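Keeping small parts together on the bench

I have never trusted the magnetic trays people rave about. They do nothing for plastic gears, and I paid for 2 before that sank in. A shallow dish on a textured mat costs next to nothing and does the job, provided you put one part in it at a time — the one you're working on.

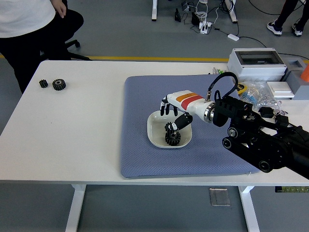
Black gear in a white dish, with two more left on the bare table.

Ieuan Hopkin swears the mat stops a dish sliding. I'm less sure. Mine from Penry curled at a corner within 17 days, and a curled corner can tip a dish. Lay it upside down under some heavy books overnight before you bin it.

As for sorting boxes with dozens of compartments, I've yet to meet anyone who still puts things back in the right ones by Saturday.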